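Flotano Ships Kastton 2 Perception Software, With Caveats

Flotano released Kastton 2 in April, an update to its perception and planning software for two-finger grippers. The company is not claiming it solves manipulation. Most releases in this field do, and most buyers have learned to wait.

A bare table is a hard case for this kind of software. Glare and wood grain both get read as edges, and a planner that trusts those edges will reach for nothing.
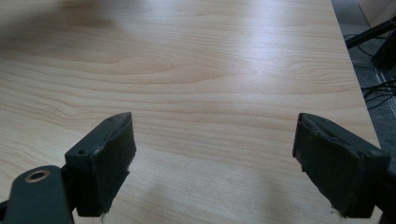

What changed

Kastton 2 adds a "no target" result. Version 1 always returned a grasp, however poor. In a replay of 3813 recorded views, the new build still proposed 166 grasps with no object behind them. Flotano considers that too many.

Soft goods remain the weak point. A crumpled blue cloth at the corner of a table gives the segmenter folds, a hem and a faint print to argue over – and the outline it settles on can shift between views.

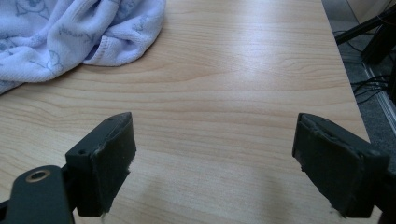 What has not changed

Calibration is still manual and takes three steps. Worn finger pads are not modeled.

"I would not put this on a line without a person watching," said Rocío Chambi, perception lead at Flotano. "Run it on your own tables first. Ours are not yours."
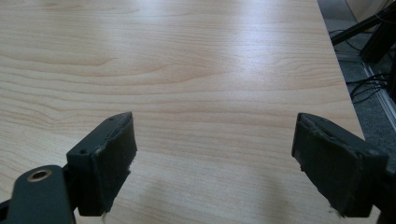 The Soriano planning module is included but switched off by default – Flotano wants more outside results before recommending it. Existing customers can download the update through the Ginudside portal.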